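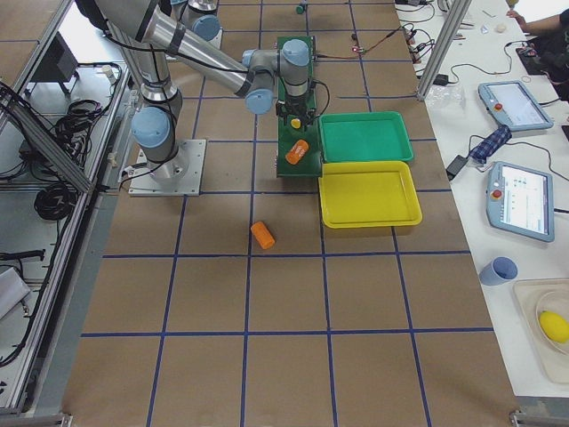

Sorting practice at the Willusport robotics club, green tray and yellow tray.

1/ The task this term: pick up the foam cylinders and put them in a tray. Each team gets 20 tries.

2/ We laid the grid in blue tape over brown paper in August. It makes it easier to write down where each piece starts.

3/ Cylinders lying on their side are the hard ones. Our best run so far has 3 misses, and 2 of those were on tipped pieces.

4/ Next we slow down the last part of the approach and run the same starts again. The Skuverport meet allows foam pieces only, so the foam stays.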